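**Gripper lets go (sort of) when it's unplugging drives. Anyone else?**

**gantry_gal**
Hi all, long one, sorry. I run a small recycling and refurb shop out in Inskip and we've had an arm pulling drives out of old desktops since September. Gripper is a Gredetti parallel linkage, the arm is a second-hand Parano. It's been great on the easy stuff (lids, side panels, loose brackets) and rubbish on connectors.

On Thursday it had hold of a power plug, started its pull, and the fingers just went slack. No alarm, nothing on the pendant. The arm carried on with the move as if it still had the plug, went up a good way and whacked the drive cage. My offsider had a hand in the bin right beside the case and it missed her by not very much. She's fine, I had a bit of a lie down.

Log says grip force was 4 N at the moment it should have been holding. I've got it set to 600 on the controller scale, which worked all spring. Ideas?

**Zaltutstead_Tom**
Glad she's fine. First question before anyone gets to force settings: why does the arm keep moving when the fingers have lost the part? There should be a grip-lost input stopping the move. Is that wired?

**gantry_gal**
It's wired. It's also, um, turned off in the program, and I think I did that back when it was false tripping on the ribbon cables. So yes, that's on me. Still doesn't tell me why it went slack though. Same kind of job as the one that went wrong:
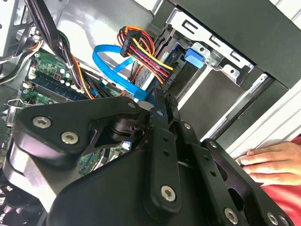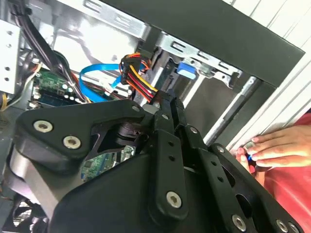
*Bench Notes, Vol. 4, p. 700*

That line is just how our shop log numbers things, ignore it. The drive end is where it all happens, with the coloured power wires and the blue SATA cable right up against each other. Not a lot of room for fingers in there.

**Alfie Hulme**
I'd have every one of those hex screws out and back in with threadlocker. We had a linkage gripper that felt tight by hand and still had enough play at the pivots to lose its grip as soon as you pulled sideways. It only ever did it on connectors, because they're the only thing that pulls back.

**Zaltutstead_Tom**
Play in the pivots gives you a sloppy grip. It doesn't give you 4 N on the log with no alarm. That's a drive dropping out or a setting getting overwritten.

**Alfie Hulme**
Depends where it's measuring, mate. If the force comes off motor current and the linkage shifts under load, the motor goes light for a second and the log shows next to nothing. I've watched it happen.

**Zaltutstead_Tom**
For a second, sure. She said they went slack. How long was it low for, gantry_gal?

**gantry_gal**
Just checked. Low from the start of the pull right to the whack, and then it came back by itself when the arm stopped. I don't love that.

**k_eklund**
Comes back when the arm stops? Then I'd be looking at the cable to the gripper before anything else. Flex it where it goes round the wrist, with the arm parked and the gripper closed on a bit of foam, and watch the force reading. Ours had a broken conductor inside perfectly good looking jacket.

And I'm with Tom on the bigger point. Whatever the fault is, people are putting their hands on the case with that gripper inside it. Not with the grip check off, please.

**PaddockBot**
Bit of a pile-on? Loads of small shops hold the case steady by hand. You can't clamp every weird old tower that comes in the door. Drop the speed and get on with it.

**k_eklund**
Slow is good, but slow doesn't stop it going somewhere it shouldn't. A couple of toggle clamps and a rubber mat will hold most towers. Cheaper than a finger.

**PaddockBot**
Fair enough on the mat. I still reckon you'll spend half your day faffing with clamps.

**gantry_gal**
Update, Friday, December 28, 2018. Kerstin Eklund wins (that's k_eklund for the newer folk). Parked it, closed it on foam, bent the cable at the wrist, and the reading fell to nothing and popped back up. Did it over and over like a kid with a light switch! Alfie, I did find one pivot screw that took nearly half a turn, so you get partial credit.

New cable is $1,399 from the dealer, which made me swear. Grip check is back on and it stays on, and we're doing lids only until the cable shows up. I've ordered clamps too.

**Alfie Hulme**
I'll take partial credit. $1,399 for a cable is robbery, have you asked if they'll sell you just the wrist section?

**Zaltutstead_Tom**
Don't splice it yourself, whatever he says next. And what are you doing about the false trips on the ribbons? If you don't sort those, someone will switch the check off again by Easter.

**gantry_gal**
Was going to try a short delay on the input, so it has to stay lost for a bit before it trips. Too dodgy?

**k_eklund**
Depends how short, and how far the arm gets in that time. Post your pull speed and the delay and we can work it out.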